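4.2 Equipment planning and cost allocation

The collection budget was fixed before the first site was recruited, and the choice of hardware followed from it. Two options were compared. The first was a single bimanual workstation from Vumara, installed in the Dunne laboratory, with garments brought to it in batches. The second was a set of hand-held grippers from Prurum, carried into occupied homes in the Vullbridge area. The workstation quote left no funds for a spare arm, and delivery could not be confirmed before July. We selected the hand-held option.

Costs were divided into three lines: grippers, consumables and operator time. Fingertip pads were treated as consumables and ordered separately from the gripper bodies, so that a worn pad would not take a unit out of service. We planned for up to 300 folding episodes per pad set. Operator time was the largest line. The plan allowed 700 paid hours, of which 88 were reserved for travel and setup and could not be moved to recording.

Home sites add costs that a laboratory budget does not carry. Work surfaces differ in height, softness and texture, and no furniture was purchased to standardize them. Beds were accepted as folding surfaces wherever the resident offered one. Figure 3 shows a long-sleeved garment on a bed with a plush cover, a surface we expected to be harder than a table for both grasping and pad wear. 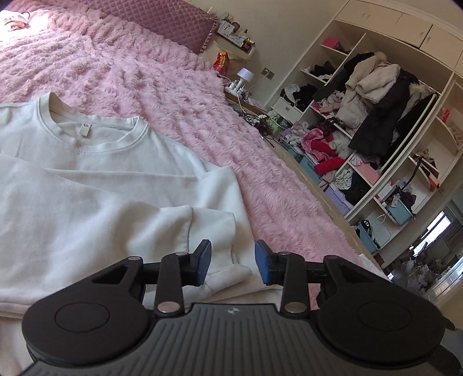
Figure 3. Hand-held gripper with blue fingertip pads, open over a white sweatshirt on a bed.

The final order covered 69 pad sets, including spares. Gripper bodies were leased with an option to buy at the end of the term, and the lease payments are reported in full in the cost table. Storage and data transfer were charged to a separate infrastructure account and are excluded from the per-episode costs in Section 5.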